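Speaker notes: Getting a small-town library's local history files in order
Filed under: Talks and Workshops / Local History

Thank the hosts. Thursday crowd, so expect people leaving at the break for the bus.

Start with Camley. Town library, one room upstairs, 616 folders in steel cabinets. Clippings, church programs, store receipts, maps. Three different filing systems, the oldest by street name. The street names changed twice.

Say what we wanted: a person walks in, asks about the old Plivden ferry, and gets the right folder in a few minutes. Before the project it could take most of an afternoon.

Step one was a plain list. Folder number, title on the tab, what is inside, one line each. We did not rename anything at this stage. Pause here, people always ask why. If you rename while you list, you lose the link to the old card index, and older readers still use the cards.

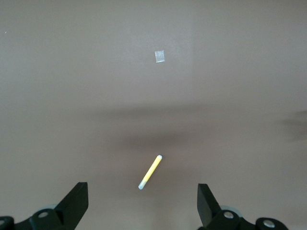 The list took from January to June. We found 97 folders with the wrong tab and 11 with nothing in them. Keep the empty ones. Two were later matched to papers in the Bosman donation, which had sat in boxes under the stairs.

Step two, subject headings. We capped ours at 152. Read a few out loud: Bridges, Dairies, Ferry, Floods, Schools (closed). Short words, the ones readers use at the desk. "Inland water transport" was on the first draft and got cut.

Step three, the search page. We used Grukico because the county already had it. Any spreadsheet would do for a start. Skip the next bit if time is short: export a copy every month and keep it in a second building.

Mention paper clips. Rusty ones come off, slowly, with a strip of card under them. No rubber bands.

Last section is questions. This one comes up every time, so have it ready.
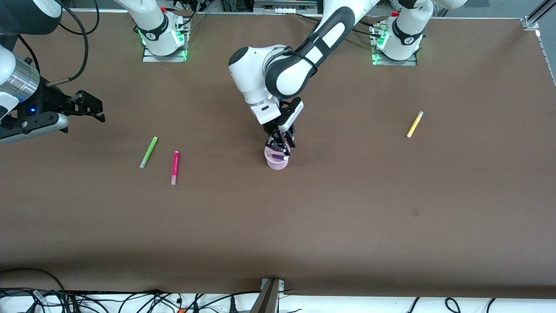 Should we scan everything before we make the list?
Make the list first. Scans without titles are as hard to search as the cabinets were, and you will scan the same clipping four times.

Leave the handout by the door. The sample list is on the back.

Comments (3)

ferrylane: We have the street name problem too. Did you keep both names on the list?

deskside_reader: Good talk. Could you post the full set of headings? The handout only had the first page.

mapdrawer4: Agree on the paper clips. We use brass ones now and they have held up fine.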